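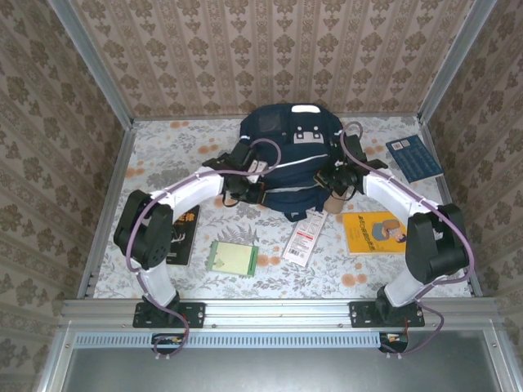 Navy backpack on the flowered tablecloth

Carry-on backpack for a week of trains, is it enough?

sevcik_a
Posted October 17, 2023
Hello all. In May I will travel by train from Rislow to Procházka and back, with 3 changes in each direction. I would like to take only one backpack and no suitcase. My old one is from 2011 and the zipper does not close well anymore. Has somebody done a full week with one small bag? I am mostly worried about shoes and one warm sweater.
Thank you, Anežka Ševčík

platform16
I do it every spring. Wear the heavy shoes, pack the light ones. Sweater goes at the bottom, rolled. Wash socks in the sink on day three and you are fine.

Mortenk
Disagree about rolling. A thick sweater rolled up takes the same space as folded, and it makes a hard lump against your back. I lay it flat on the back panel side.

platform16
Never had a lump in my life. Maybe your sweater is the problem.

Mortenk
Maybe. It is a big sweater.

sevcik_a
Thank you both. I will try the two ways at home and see which is better. Another question: at Stirketden station the change is only 16 minutes. Is there an elevator between the platforms, or must I carry everything on the stairs?

lowcarriage
There is one elevator at the north end, and it is slow. Take the stairs. With a backpack you will have time left for a coffee, with a suitcase I would not promise it.

gritta_p
I have to say a word for the small suitcase. I am 64 and my shoulders do not like straps. A bag with wheels on a flat platform is much kinder, and on most trains somebody helps you with the step. Not everybody should travel with a backpack only because the forum says so.

lowcarriage
Fair point, but the step at Prarnico is very high and the staff is not always there.

sevcik_a
I understand you, gritta_p, my mother says the same. For me the shoulders are still good, so I stay with the backpack. I will leave the second pair of shoes at home if it becomes too heavy. Does the luggage room in Prarnico still take coins only?

platform16
Cards too now. Keep the paper ticket, they ask for it when you collect.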